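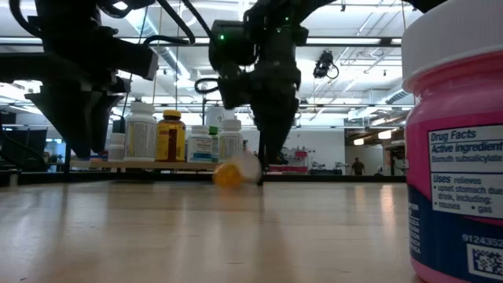 Wirnen opens home medicine shelf campaign in July

Families are invited to bring their old bottles to the table and learn what to keep

Wirnen, the household advice service based in Biradwood, starts a new campaign this July to help people put their home medicines in order. The campaign has the name Orninell and it will run through the whole month, with an open day on Saturday at the Olvera hall from 10 in the morning.

Many homes have a drawer or a cupboard where stomach remedies, vitamins and pain tablets collect over the years. The bottles stand behind each other, the labels turn to the wall, and when somebody feels ill at night it is difficult to find the right one. Wirnen wants to make this easier with a very simple method, which needs only a table, a low shelf and half an hour of time.

"We ask people to take everything out first and put it on the table," said Auður Riis, who leads the campaign. "Then we read each label together. What is it for, who in the house takes it, and what is the date? Most people are surprised by what they own. I was also surprised when I did it in my own kitchen."

The method recommends one single row of bottles, with no second row behind. Labels should face the front. Tall bottles and short bottles can stand together, but large liquid bottles are better on a separate place, where they do not hide the small ones. Every cap must be closed well before the bottle goes back, and small pill bottles should stand upright - they roll easily when they lie on a smooth table.

Colour can help the eye, but Wirnen asks families not to depend on it. Two white bottles with white caps can contain very different things, and a yellow or green cap says nothing about the dose. The name of the active ingredient and the uses printed on the label are the information to read, every time. Medicines should stay in the bottle they were sold in, so that this information is not lost.

Visitors to the open day can bring up to 30 bottles or packets in a closed bag. A pharmacist will be present at each table to answer questions about labels and storage. Products which are out of date can be handed in at the hall, free of charge. The advisers will not give a diagnosis and will not change any treatment, and people with such questions should speak with their own doctor.

Wirnen has printed 2,000 copies of a folded guide with a checklist for the inside of the cupboard door. The guide will be in libraries and pharmacies in Biradwood from the first week of July. There are places for about 80 households on Saturday, and registration at the Wirnen office is necessary.

"It is a small job and people postpone it," said Auður Riis. "We hope they will do it with us, with a cup of tea, and then do it again next year. Please keep the shelf high enough that small children cannot reach it."

Children are welcome at the open day with an adult. There is a separate play corner, away from the medicine tables.

14 shares
2 comments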